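Lobo: a word list of household things and what people call them
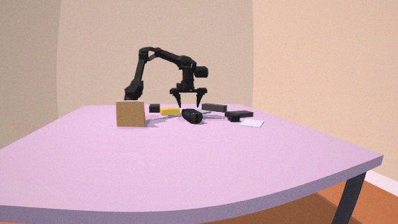 A render of a table with a pale pinkish top and a tan box towards the back.

Hello, and thanks for having a look. Lobo is a list of everyday words for everyday things, collected from people who live in and near Brendton. I started it after an argument with my sister-in-law over the word for the end slice of a loaf (she says nobby, I say crust, and we're both still right). It has grown to 1,619 entries and I keep finding more.

What's in the download

One file, lobo.csv, plus a short text file with the sources. Every row is one word given by one person for one thing. The columns are:

thing: the plain name I use for it, e.g. "bread roll"
word: what the person said, spelled the way they wanted it spelled
place: where they grew up, to the nearest town or village
decade: the decade they were born in
note: anything they added, which is often the best bit

There are blanks in the note column, and quite a lot of them. Please don't read anything into a blank, it only means the chat moved on before I'd written anything down.

How I collected it

Mostly by asking! I did 13 sessions at the library in Brendton and a few more in the back room of the café at Jenham, where the tea is much better. I'd name a thing or describe it ("what do you call the cupboard under the stairs?") and write down the first word that came out. If somebody then said "oh, but my gran called it something else", that went in as a separate row with the gran's place and decade if they knew them. Jayanthi Rajan did all the sessions at Jenham with me and is far better at getting people talking than I am. She also typed up the first half of the list from my handwriting, so I owe her a great deal of cake.

I also had a paper form going round for a while, but people wrote what they thought I wanted, and half of them put "sofa" for everything you can sit on. Those answers are marked "form" at the start of the note column so you can leave them out.

Spelling

This is where I get the most emails. If someone told me "daps" I wrote daps, and if the next person spelled it "dapps" I wrote that too. I haven't tidied them up. Ashwin Chettiar has made a second file, lobo-merged.csv, where he has put the obvious pairs together, and you'll want that one if you're counting things or making maps. Any complaints about which spelling won should go to me and not to him, as I had the final say (and he argued for dapps).

Things I know are wrong

Rows for Sollport are thin, and nearly all from one family. Lovely family, but they have their own words for things and I wouldn't call it the Sollport dialect.

The decade column is guesswork for anyone's grandparents.

I had "airing cupboard" and "hot press" down as different things until version 3. They're now one thing, so if you have an older copy the numbers won't match.

There are 18 rows where I can't read my own notes. The word column says "unclear" and I've kept them in hope.

Using it

Do what you like with it: quizzes, lessons, tea towels. I'd be glad of a mention of Lobo somewhere but I won't chase you. I've left people's names out on purpose, so please don't try to work out who said what, even if you're sure it was your uncle.

Sending me words

Yes please! Tell me the thing, your word for it, where you grew up and the decade you were born. One email with twenty words in it is easier for me than twenty emails. I go through them in July, when it's quiet, so it may be a while before yours turns up in the file. At the moment I'm short of words for:

the strip of ground between two houses
a cold that isn't bad enough to stay home for
the bits left in the bottom of a teapot
slippers, of all kinds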